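The organizer did not want her name used, which seemed odd for someone who charges $1,469 to sort out a kitchen. She works the older end of Umstead, and we met at a cafe on Drummond Street.

I asked what people get for that money. "Relief," she said. I asked what they get that they could not get from a free afternoon and a trash bag.

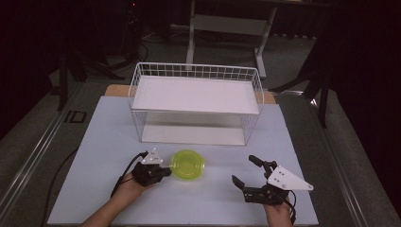 She laughed at that, a little. "Most people have had the afternoon. They had it for years and didn't use it."

Fair enough. But her Gedska package, the big one, costs $3,238 and includes five visits. I wondered why a kitchen that had been fixed would need four more.

"Habits," she said. "You put the rice back in the wrong place." 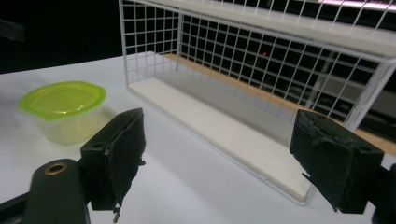
I have put rice in the wrong place all my life and eaten it anyway. She let that go and told me about a family who threw out less food after she came. How much less? They hadn't weighed it. Had anyone checked back in February, when she was done with them? "They sent a nice note."
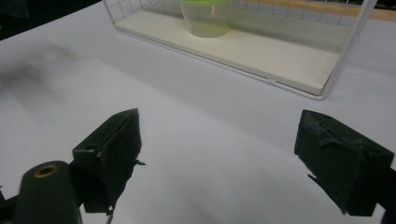 She does concede some things. She used to tell clients to pour everything into matching jars, and she has stopped. "They lost the cooking directions. I'd get calls about lentils." 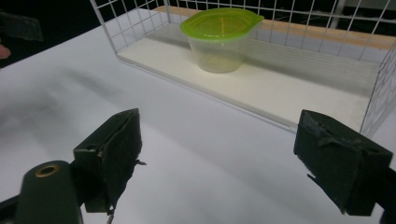
Would she hire herself? She looked out at the street for a while. "The small package," she said. "Maybe."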